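10 April 2021

Up too early for a Saturday. Coffee, toast, no clean mug so coffee out of the measuring jug again. Have to fix the mug situation.

Bathroom day. Been putting it off since February, when the shelf from Haugen arrived and I leaned it in the hall "for now". It has been in the hall for so long I've started hanging my coat on it. So today, shelf up, everything out of the bathroom, everything back in but less of it. That was the plan anyway.

Started with the cupboard. Why do I own so many half bottles of shampoo. Poured the ones that smelled alike into each other, threw out the ones that smelled like a dentist. Found the good nail scissors!! Found a sunscreen that had separated into water and a kind of cheese. Found the warranty for the old hair dryer, which died two apartments ago.

Then towels. All of them out on the bed in a heap. Sorted into keep, rags, and the animal shelter bag. The Clostico ones are done for, gone thin in the middle and scratchy at both ends, and they were not cheap either. Rags. The big beach one stays even though it doesn't fit anywhere. The dark blue ones stay, they've held up better than anything and they don't show mascara. Tried rolling them the hotel way and they came undone the second I let go. Tried folding in thirds. Thirds is ok but too fat for the shelf. Half, half again, then roll, that just about fits. Did the whole pile like that and then had to undo one to dry my hands, typical.

Shelf itself — 2 hours. Instructions all pictures, no words, and the pictures had an extra screw that I didn't have. Or I had it and it's in the hall. Drilled the first hole too low. Filled it with the white stuff and moved up an inch, you can't tell if you stand by the door. It's level. Nearly level. A bottle of mouthwash stays put on it so I'm calling it level.

Ran down to Raltach for more wall plugs in the middle of all this, with plaster dust in my hair. Bought the plugs, also a plant, also a new bath mat, also forgot the drain cleaner which was the one thing writen on my hand. The plant is some fern thing, likes damp according to the label. We'll see. I've killed ferns before.

Lunch was cheese and crackers standing up. Rain came and went. Had the window open and the floor got wet, so that was the floor washed I suppose.

Afternoon, the basin and the faucet. Vinegar on the faucet, wrapped a rag round it and left it half an hour, worked on the worst of the lime. Old toothbrush for the rest of it. The drain is slow again, pulled out a thing I'm not going to describe. Boiling water after. Still slow. Drain cleaner tomorrow, really tomorow, write it on the OTHER hand.

Looked at the Irkden catalog while the vinegar did its thing. They have a mirror cabinet for 699 and I want it very badly. Light inside, soft close doors, a socket for the toothbrush. 699 is silly though. The car needs tires and the savings were meant to hit 3000 by summer and they are not going to if I keep looking at cabinets. Closed the tab. Opened it again. Closed it.

Where things go now, before I forget — top shelf spare toilet paper and the first aid box, middle one towels, bottom the basket with hair stuff. Washcloths in the drawer. Hooks behind the door for whatever is damp. If I stick to this for a month I can have the cabinet. No I can't. Maybe secondhand.

Back hurts. Knees too from the tiles. Took the rag bag down to the car so it doesn't become the new thing in the hall. Hall looks huge without the shelf. My coat has nowhere to live now, need a hook out there, put it on the list under tires.

Load of towels still in the machine, must hang those or they'll smell by morning. Soup for dinner, bed at 10 if I can keep my eyes open that long.
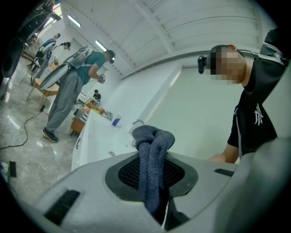 Also rang the landlord's number re the fan, it rattles and then stops. Voicemail. Try again Monday.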